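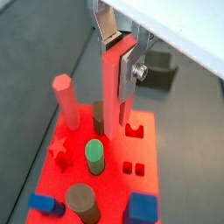
Toy and Activity Check: Shape-Sorting Board and Pegs
Astside Family Room, July round
Checked by: Danylo Nechyporuk

Please go through every line, even the ones that were fine last month, and write as much as you like in the comments (I always do, as you'll see).

1. Board sits flat and doesn't rock
OK. I pressed on all the corners and it stayed put. It's a lovely cheerful red and I'm very fond of it!

2. Edges of the holes are smooth
OK, with a note. I ran a fingertip around each cut-out, the arch included, and found one slightly rough spot on the inside. A minute with fine sandpaper took care of it, but please feel for it again next time.

3. Pegs stand upright without being forced
OK. The tall ones go in nicely and so does the short green one. The long red block is a bit top-heavy when you stand it on its own end, so do show the little ones how to lay it down.

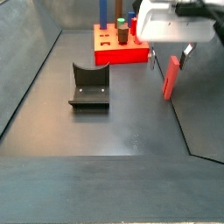

4. No cracks, chips or splinters on any piece
OK. Turn the six-sided ones all the way around under a good light, because a dark brown peg hides a chip much better than a pale one does.

5. Smallest piece passes the choke tester
OK. I used the Gromadley tube from the office drawer. Nothing fit inside, and I tried the shorter pegs lengthwise and sideways to be sure.

6. Surface wiped down, corners included
Needs doing. The gray tabletop was a little dusty when I got to it, with specks here and there, so it's on my list for after lunch. A damp cloth is plenty, and please go along the seams by the walls too.

7. Storage bin and lid
Lid is stiff. I've asked Polishchuk for a replacement and they say to allow 26 days. Until it comes, leave the lid off and keep the bin on the low shelf.

Result: pass, with items 2 and 7 to look at again in 30 days.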